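Subject: Re: [home-desk] Sore wrists, and what to put under the mouse

On 9 September 2026, Wenjie Han wrote:
> My wrist aches by noon. Would a softer mat help, or
> is it the chair? I hate to spend 200 on a guess.

Dear Wenjie,

Oh, I do feel for you! Mine ached all through March, and I blamed everything but the height of my seat.

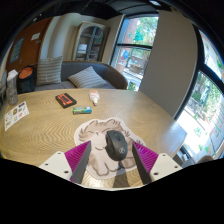
So please try the chair first – it's free, and you can always buy things later. What helped me, in order:

1. Raise the seat until your elbows are level with the tabletop.

2. Clear some room so your whole forearm can rest, and keep the papers toward the back. 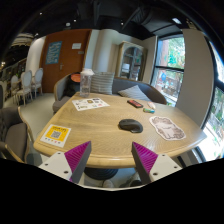

3. Get up every hour, even if it's only to water the plants.

Do write and tell us how you get on.

Warmly,
Lanying Jin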